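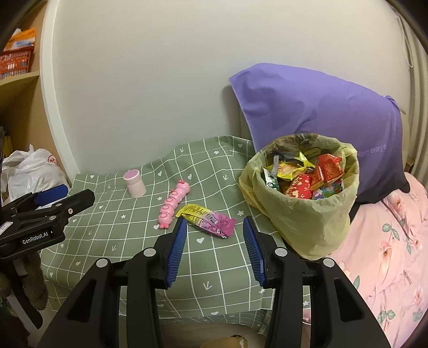 Figure 1. Printed tablecloth with a white grid, hearts and flowers on sage green.

Pattern and Colour in the Family Kitchen
Dilwyn Morgan and Honeylyn Ocampo

We started this project in May with a fairly simple wish, to find out why people in our town choose the cloths they put on their kitchen tables, and whether they still talk about them the way our grandmothers did. We had a budget of 500 dollars, most of it spent on printing and bus fares, and we posted 49 surveys to households in Brophy (thank you to everyone who wrote back, some of you at wonderful length!).

Green was the favourite colour by a long way, which surprised us both, as we had been quite sure it would be blue. Many people said a soft green felt calm at breakfast. Small prints were liked better than large ones, and several older neighbours told us that a busy pattern is kinder to crumbs and tea stains. Cathal Horgan, our teacher, lent us a cloth his mother had mended so often that the hem was nearly all darning.

We would have liked to ask more renters, and our question about price was badly worded, so we left those answers out. The full survey is at the back of our folder.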